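## 4. Recording your first tabletop session

Okay, you've got the grippers charged, paired and calibrated (if you haven't, go back to section 3, I'll wait). Now for the part I like best, which is picking things up and putting them down again for the benefit of a model that has never held anything in its life!

I wrote this section for the Lisham task set, so the steps match what you'll see on the Lisham sheets. If you're on Bollside you can follow nearly all of it, but your episodes are longer and you need to skip step 9.

### Before you sit down

1. Open the Andico recorder and pick your task from the list. Check the task number against your sheet. I once recorded a whole afternoon under the wrong number and had to relabel it by hand, and I still think about it.
2. Make sure the recorder shows at least 2000 MB free. A full session doesn't usually need that much, but the recorder gets cranky when it runs low and it won't always tell you why.
3. Put your objects on the table. The sheet tells you which one is the target and leaves the others up to you. Please do put others out — a book, a cup, a box, whatever you'd find on a normal table. If every episode has one lonely object in the middle, that's all the model ever learns to deal with.
4. Sit so both forearms can rest on the table without hunching. If you have to lean to reach the target, move the target.
5. Pick up one gripper in each hand, with the marker cubes on top. Run the cables back toward your lap and leave some slack.

> **Note:** Left and right are not interchangeable. The recorder doesn't complain if you swap them, and the tracks look perfectly nice until somebody tries to train on them.

> **Caution:** Don't loop the cables around your wrists or around the chair arm. If you stand up fast, something is coming with you.

Your starting pose should feel boring. Arms forward, grippers close to each other, cubes clear of your sleeves and hair. Hold it while the recorder finds both cubes and the two status dots turn green. If one stays yellow, tilt that hand a little toward the camera and give it another second.
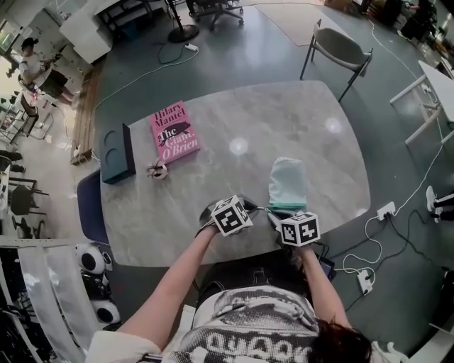

*Fig. 4-1. Seated with a gripper in each hand, forearms on the table, target item close to the right gripper.*

Soft targets like bags are harder than they look, by the way. They fold and slump, and they end up facing some direction you didn't plan. Stand them up again between episodes if the sheet says "upright," and otherwise leave them however they landed. Variety is good!

### Recording

6. Press the foot pedal once. You'll hear one beep. Count one full second in your head before you move, so we get a clean start.
7. Do the task at the speed you'd use if you were a tiny bit sleepy. I mean it. Everybody rushes on their first day, and fast hands blur the markers, and then the tracker guesses.
8. When you're done, bring both grippers back to the starting pose and press the pedal again. Two beeps means the episode is saved.
9. Move the target to a new spot and turn it a bit. Do this every single time (Lisham only, see above).
10. Repeat until you reach 30 episodes, then take a break. Get up, walk around, shake out your hands.

> **Note:** Keep one gripper from passing over the top of the other. The lower cube disappears from view and you'll get a gap in that track. Short gaps get filled in automatically, but anything longer than 52 frames gets the episode tossed.

### When you fumble

You will drop things. I drop things all the time and I've been doing this since the Cha pilot. What you do next depends on where the object went:

- **Still on the table, within reach:** keep going. Pick it up again and finish the task. These are some of the most useful episodes we have, so please don't delete them out of embarrassment.
- **On the floor:** stop, hold the pedal down until you hear the long beep, and the episode gets thrown away. Don't chase it with the grippers in your hands.
- **Stuck to the gripper somehow:** shake it off gently, finish if you can, and mark the episode "odd" in the recorder.

Talking is fine, since we don't keep audio. Waving at somebody across the room is not so fine, at least not with a gripper.

### Checking your work

11. Open the review tab and play back your first, middle and last episodes. You're looking for two colored lines that move smoothly. A line that jumps across the table and back means a cube was lost.
12. If you see a jump in any of the three, go through the whole batch. Sorry.
13. Write your last episode number on the sheet. The counter in the recorder runs across everybody's sessions, so don't be surprised if yours says 1349 on your first day.
14. Hit **Upload** and leave the recorder open until the bar is gone. Closing the lid of the laptop counts as closing the recorder.

> **Caution:** Set the grippers down on their sides when you finish, never cube-down. A scuffed marker tracks badly, and reprinting one means doing all of section 3 over again.

If your dots won't go green at all, wipe the cubes with a dry cloth and check for glare. Overhead lights on a shiny tabletop can do it, and sliding your chair over a few inches usually helps. If it doesn't, send Kyung-hwa Seok the session name and the episode number, plus which hand it was. She'll ask you for all of that anyway.

Section 5 covers two-person tasks and handovers.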